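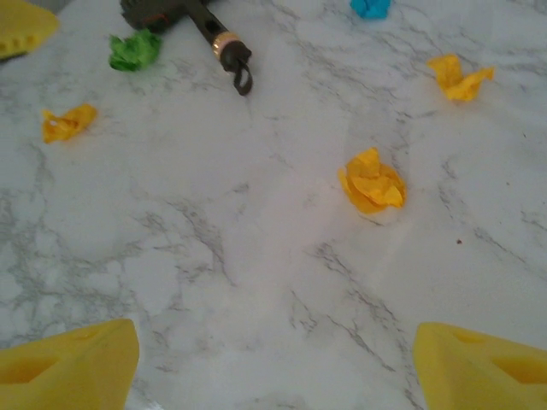
Chapter 3
Stone That Was Cooked

Marble begins life as something humbler. Limestone, made largely of shells and the remains of small sea creatures, gets buried, squeezed and heated until its grains regrow into a tight, interlocking mass. The fossils rarely survive the experience. What had been mud or clay in the limestone is often smeared into veins, and people pay extra for these.

Geologists call the process metamorphism. Kitchen showrooms call all sorts of things marble, including some that have never been underground, so a pattern of gray veins proves very little. A drop of weak acid is a better witness - ask before you try it on someone's counter.

In this chapter we follow one bed of rock at Hillinby, mapped by Lenka Vrabec, from plain limestone to marble over a walk of two miles. Bring a hand lens and review Chapter 2 first.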